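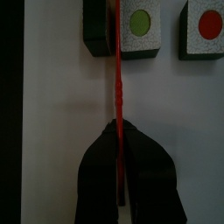 Wall sconces either side of the front door, how high?

coldsnap_deb
Hi all, we're finally replacing the builder's lights on the porch. I've fallen for the Luvellow lantern in charcoal grey (the tall one) but my partner reckons it'll look enormous beside our door. Centre of the light at 66 inches off the porch floor, or higher? There's brick on one side and siding on the other, just to make life fun.

Povarholm
66 is what I did and I love it. Go for the tall one, everybody buys too small and then regrets it!

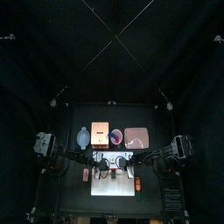
Can I put an LED bulb in a lantern that came with a compact fluorescent?
Any LED with the same base that's rated for enclosed fixtures will do, and it'll start faster in January too.

torontotess
Have to disagree with Povarholm, sorry. The tall Luvellow hangs well below its mounting plate, so at 66 you're looking straight into the bulb. I moved mine up and the glare's gone. Frosted glass helps as well, if they still make it in that colour.

Povarholm
Fair, but mine has the seeded glass and I've never noticed any glare. Maybe I'm just short, eh?

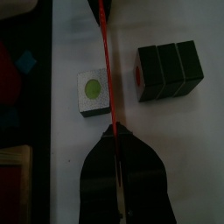
Outdoor Lighting Team, Quintanilla Home Forums

emmett_abernathy
Moderator here. Deb, tape a cardboard cut-out up at both heights and look at it from the sidewalk after supper. Power off at the panel before you touch the old ones, please.

coldsnap_deb
Cardboard it is, I've got the box from the new kettle. Will report back!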